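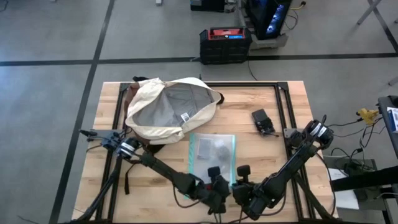 From: Frida Ravn
To: Zesis users list
Date: 22/06/2025
Subject: Re: [zesis] packing task, is anyone getting decent chunk lengths?

Hi Valtteri, hi all,

Valtteri Koskela wrote:
> We've been stuck on the backpack task for a while at Bodamport. Single-arm
> stuff trains fine, but as soon as both arms have to do something together the
> policy gets jittery right at the handover. We're predicting chunks of 100
> actions and running the whole chunk before asking for another. Has anyone
> tried shorter? Also, do you filter your demos or just throw everything in?

Oh, I feel your pain on this one! We've been at the same thing here in Galtport, two arms and an open bag with a clear pouch to go in it, and we had exactly that twitch when the grippers got close together. Took me far too long to work out what was going on, so I'll dump what I have and you can pick through it.

First, chunk length. We still predict 100, but we only execute part of it before re-planning, and we blend the overlap with the old prediction (the exponential weighting in the Dumitrescu branch, if you've got that checked out). Running the full chunk open loop was fine for reaching. It was hopeless for soft stuff, because the bag's mouth sags the moment one arm lets go of the rim and the policy is still happily acting on where the rim used to be. Re-planning more often fixed most of that. Predicting shorter chunks made ours worse, by the way! It started dithering above the pouch as if it couldn't decide which arm should go first.

Second, filtering. We began with 200 demos, all of them, warts and all, and the success rate was pretty sad. Then I sat down with a big pot of tea and went through the lot, and threw out any episode where the operator paused for more than 2 seconds with the grippers near each other. The pauses are poison, I reckon. From the policy's point of view "stopped and thinking" looks the same as "stopped and finished", so it learns to stop. Retraining on what was left got rid of nearly all the freezing, with no other change. I haven't run that comparison with several seeds yet, so take it as a strong hunch for now.

Things that made no difference for us, in case it saves you an afternoon:

- more training past the point where the loss flattened (we went up to 3000 epochs on one run, what a waste of electricity)
- colour jitter on the wrist cameras
- a bigger image encoder

Something I'm less sure of is the clear plastic. The wrist views seem to have a hard time with the pouch when the light bounces off it, and the policy does better going for the teal strips along the sides than for the plastic in between. We didn't teach it that on purpose, the operators just liked grabbing there. If your pouch is transparent all over I'd be curious whether you see more missed grasps than we do.

Also, how are you randomizing the bag? We've been laying it on its side with the opening up and then shifting it and turning it a bit between episodes. I suspect we're being too gentle. Stand it upright and everything falls apart, straps get in the road and one arm blocks the other's view of the opening.

I'll tidy up the filtering script and post it to the list in July, once I've pulled out all the hard-coded paths (there are a lot, sorry). If you want the messy version sooner, email me off list. And could you send me a few of your handover episodes? I'd love to see whether the same pauses turn up in yours.

Cheers,
Frida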